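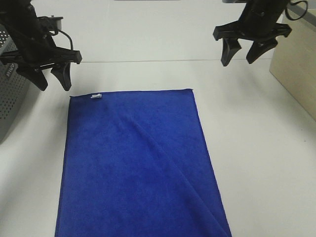

Folding microfiber towels is my favorite five-minute job, and a good fold starts before you fold anything! Clear a smooth tabletop and lay the towel out lengthwise, with a short edge at the far side. Look for the tag next. On a blue towel like this one the little white tag near the top-left corner is easy to spot, and I use it as my marker so every towel in the stack starts out the same way. Then check for creases. A broad diagonal one running down toward the right will throw off every fold after it, so sweep it out with the flat of your hand, from the middle to the edges.

Now the folding:

Bring the right long edge over to meet the left. Line up the corners first, then the sides.

Smooth it down once. Microfiber grabs itself, so lift and reset if it bunches - don't tug.

Fold the far end down one third, then the near end up over it.

Turn it so the rounded fold faces you and stand it in the drawer.

I love how many fit this way! My shallow Vovis drawer used to jam with six, and now it slides shut with nine in it (plus the glass cloths).

Washing: warm water, no fabric softener, and keep them away from cotton towels or you'll be picking off lint all evening. I dry mine on low.

Posted September 1, 2014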